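Reading time: 5 min

The Second Opinion Business

Tanveer Jadoon had a hernia, a job that let him work from home, and a spreadsheet. The hernia was small. The spreadsheet was not. By the time I met him, on a Wednesday in the cafeteria of the hospital at Plevbridge, it ran to 48 rows, one for every piece of advice he had been given since April, and he had color-coded them by whether the person giving it stood to make money.

"Most of it is orange," he said. Orange meant yes.

Jadoon is the kind of patient the health business says it wants. He reads. He shows up with questions. He has been told by posters, podcasts and the back of his insurance card that he should be his own advocate, and he took that to heart. What he got in return was a stack of paper and a strong suspicion that the people telling him to shop around would prefer he shopped with them.

I went in with some doubts about him, too. A man who spends a whole spring grading his doctors is not always a fair judge. But I spent two afternoons going through his rows, and I came out thinking he had found something worth writing down.

Start with the price of an opinion. There used to be one way to get a second one: you asked your doctor for a name, you waited, and you sat in another waiting room with the same fish tank. You can still do it that way. But a layer of companies has grown up that will do it for you by mail or video. Bresis, the one Jadoon used first, charges $200 for a written review. You upload your records, a specialist reads them, and a report comes back. His was 11 pages long. He showed me the part that dealt with his hernia, and it fit on one of them.

The rest was general. There was a page on sleep. There was a page on protein. There was a long passage on "readiness," a word I have learned to distrust in any document that has a payment portal at the end of it. The actual opinion said that surgery was reasonable and that waiting was also reasonable, and that he should discuss it with his surgeon.

He had already discussed it with his surgeon. That was row two.

I don't want to be too hard on this. Waiting and operating may well both be reasonable, and a reviewer who says so is at least not making things up. My complaint is with the packaging. When a company sells certainty and mails you a shrug, it ought to be a cheap shrug.

Then there are the comparison sites. Skisberg ranks hospitals with stars, and it will tell you which one near you is "distinguished." I looked up three hospitals I know well, and all three were distinguished in something. The one where my aunt spent a night on a gurney in a hallway was distinguished in patient comfort. I wrote to ask how the scores were put together and received a friendly note with a link to a page I had already read, which said the method was based on many factors and was updated often. 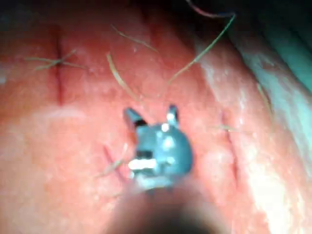
Jadoon had fallen for the stars at first. He put the scores in a column of their own, gave them a heavy weight, and let them push his local hospital down to fourth. Then he noticed that the top place had moved to sixth over a single weekend. Nothing had happened there that he could find. The site had changed its factors. He kept the column but turned the weight down to zero, and I think he left it there mostly out of spite.

What bothered him more was how little of the advice dealt with the thing he wanted to know. He wanted to know what would happen to him. How long before he could pick up his daughter? Would he be able to drive to work on the days he had to go in? What did the surgeon do when it went badly, and how often did it go badly for her, in particular, with people like him?

These are not hard questions to understand. They are hard to get answered. The brochures say "most patients," and the websites say "results may vary," and between those two phrases you could lose a whole person. Ask for a surgeon's own numbers and you may get them, or you may get a look. Jadoon got both, from two different offices, and the look went into the spreadsheet as row 31.

Doctors have a fair reply to this. A surgeon who takes the tough cases will have worse numbers than one who sends them down the road, and a patient with a spreadsheet may not spot the difference. I accept that. I also notice that this argument tends to show up right when somebody asks for the numbers, and that it is seldom followed by an offer to walk through them. If the figures need explaining, explain them. People sit through that with mortgages.

The one source Jadoon ended up trusting surprised me. It was a retired nurse named Piątek, who lives on his street and whom he met over a misdelivered package. She had no portal. She asked him whether it hurt, what made it worse, and whether he was scared of the operation or just annoyed by the idea of it. Then she told him to write down three questions and take them to one appointment, and to go home if the surgeon looked at the clock.

He marked her row green. I pointed out that a friendly neighbor is also not evidence. She could be wrong, and she hadn't seen his scan. He agreed with all of it and left the row green - his point was that hers was the only advice in the file that had started with a question.

I have gone back and forth on that. Warmth is easy to mistake for knowledge, and plenty of bad advice has been handed over a garden fence. Still, the paid advice had its own ways of seeming wise. It had fonts. It had a photo of a man in a white coat looking at a tablet. Given the choice, I might also go with the fence.

As for what the patient-choice boom has done for anyone's health, I looked for a good answer and came back with a thin folder. The companies count reports sent, visits booked and customers who would recommend them to a friend. Jadoon was asked to rate Bresis before he had opened his report. He gave it four stars to make the box go away, and he assumes that his four stars are now in somebody's sales deck.

He took his three questions to the surgeon at Plevbridge, the same one he started with. She answered two of them straight and said she would have to look up the third. She called him back the next evening, at ten past six, with the answer. He added it as the last row and booked the operation for a week when his mother-in-law could stay.

The Bresis subscription, which he had not known was a subscription, renewed the day before.

Last updated: April

Contact us | Copyright, all rights reserved | Back to top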